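Room safety and housekeeping walk — Hondemell Learning Center, second floor
February 15, 2023
Walked by: Fadi Mahasneh
Copy to: Relu Buzatu, facilities

Good morning, all, and thank you for letting me wander through with my clipboard while you were setting up. I know it's a nuisance to have someone peering behind the bookcases before the coffee is ready. Most of what I found is small, and a fair bit of it is better than it was in January, so please read the comments in that spirit!

## Carnon Room

- [x] Exit door opens fully and closes by itself
- [x] Exit sign lit
- [x] Extinguisher on its hook, tag current
- [ ] Walkway to the door clear
- [x] Ceiling lights all working
- [ ] Power cords off the floor

**Comments.** The walkway is nearly there. Two stacking chairs had crept back in front of the radiator, and I moved them myself — please keep them against the far wall, even on the evenings when the room is full. The cord for the projector still runs across the carpet to the window outlet. Relu has a rubber cord cover in the supply closet, and I've asked him to put it down before the Monday class. The posted limit for this room is 54 people, and the card by the door is faded enough now that I'd like a new one printed.

## Jiston Room

- [x] Exit door and sign
- [x] Window latches
- [x] First aid box sealed and stocked
- [x] Tables steady, no loose legs
- [ ] Whiteboard and ledge
- [ ] Markers capped and put away

**Comments.** I was very pleased with the first aid box, which had been picked over pretty badly last time and is now full, with a list taped inside the lid. Whoever did that, thank you. The tables have been tightened too, and the one by the sink no longer rocks when you lean on it (I leaned on all of them, for the record).

The whiteboard needs a little more love. It's a good board and I'd hate to see it replaced before its time, but the old writing has started to stay behind, worst on the left side and down low, where a dry cloth just pushes the gray around. I also have a note about the markers, and about the homemade magnet holders in particular. 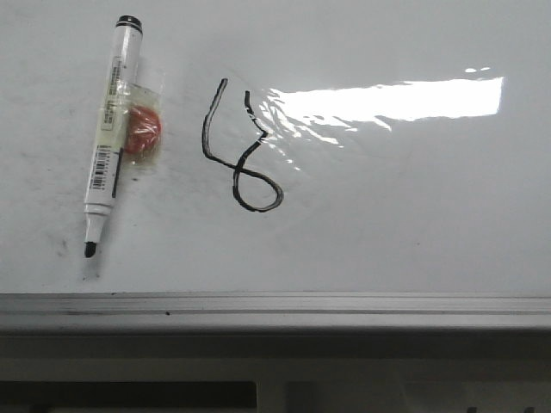
*Item 17, Jiston Room: marker with cap off, small round red-orange piece held on with clear tape. Tape edges crinkled.*

I like a homemade fix as much as anybody, and I'm not asking for them all to be thrown out. What I would ask is that the tape be checked when the board is wiped down. If an edge has lifted or the piece underneath wiggles, peel the whole thing off and start fresh. We have the toddler group in that room on Fridays, and a small magnet on the floor is the kind of thing that goes straight into a mouth. If you aren't sure whether yours is a magnet or just a bit of rubber, treat it as a magnet.

As for caps, they go back on between uses, please, and the marker goes in the drawer at the end of the day. An open tip dries out, and it leaves marks on sleeves and on the board as well.

## Filip Room

- [x] Exit door and sign
- [x] Extinguisher
- [x] Cleaning sprays locked away
- [x] Floor dry and free of trip hazards
- [ ] Blind cords tied up

**Comments.** Lovely and tidy, as usual. The blind cords on the street side are hanging loose again and need to be wound onto their cleats, well above a child's reach. One cleat is missing a screw.

## To do

1. Cord cover, Carnon — Relu
2. New occupancy card, Carnon — Fadi
3. Board cleaner and a fresh cloth, Jiston — Relu
4. Check tape on all marker holders, Jiston — whoever teaches last
5. Cleat screw and blind cords, Filip — Relu

I'll stop by again in 2 weeks to tick off the open boxes. If something gets fixed sooner, just initial it on the copy inside the supply closet door.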